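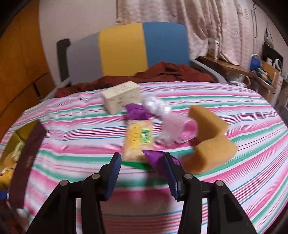 Enough with the spin-offs. Tridard was a good show – small, odd, 40 minutes a week and then bed. Now it's getting two of them. One for the sister, one set in the port before anybody was born. Why?

I watched the port one last night, or the first half. Flat. Everyone explaining who they'll be in ten years time. Annick Huet does her best with the smuggler but she's got nothing to do except stand near boats.

And the main show pays for it. Three episodes this series were basicaly adverts for the others. Characters wander in, get a big speech, wander off again.

Give the writers a proper ending instead. 55 episodes is plenty. Let Petronella Sibiya have her last scene in August and leave it.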